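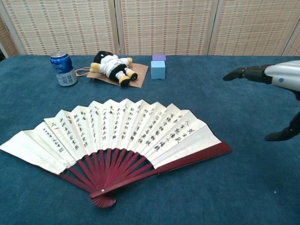 Keltow Docket 6 – review
28 Jan 2022

Keltow Docket is a desktop program for tracking petitions, hearings and orders in election and legislative disputes. It is sold mainly to small law offices and to reporters who cover statehouses. I used version 6 from November onward to follow a set of member disqualification petitions, most of which had been postponed at least once. The license was paid for by my office.

Setup

The installer runs without an internet connection. Import accepts comma-separated files and scanned orders. I loaded 741 documents from an older Skirura archive, and the job finished overnight. The program flagged 108 of them for review, mostly orders where the hearing date was handwritten or stamped over text. Correcting these by hand is slow. Each record opens in its own window, and the window does not remember its size.

Case view

Each matter has a timeline with filings on the left and listed dates on the right. When a hearing is put off, the old date stays on the timeline in gray and the new one is linked to it. A matter that has been adjourned with no fresh date goes into a separate list called Unfixed. Visitz, which I used before, leaves such matters under the last known date, and they drop out of sight once that date passes.

Party changes are handled less well. If a legislator moves from one party to another while a petition is pending, Docket stores only the current affiliation. For disqualification work the date of the switch is often the main fact in dispute. Benjamín Tapia, who keeps our records, ended up entering it in the notes field, where the search can find it but the timeline cannot display it.

Search

Full-text search is quick on typed orders. Phrase search works. Proximity search is listed in the manual but gave the same results as a plain search on every query I tried. Support confirmed the fault and gave no date for a fix.

Reports

The built-in report prints a cause list for the next 30 days. Columns can be removed but not reordered. Itzel Ledesma wrote a short export script that gets around this – she had it working in an afternoon, and the file format is plainly documented.

Printed bundles use the Noguchi page-numbering add-on, sold separately. Numbering restarts at each annexure unless the option is changed under Layout, then Sections. The setting is saved per matter, with no global default.

Stability

Two crashes, both while rotating large scans. No data lost either time.

Verdict

Good at postponed and undated matters, weak on party history. Offices with mostly typed orders should try the trial copy. Anyone relying on proximity search should stay with their present software until it is repaired.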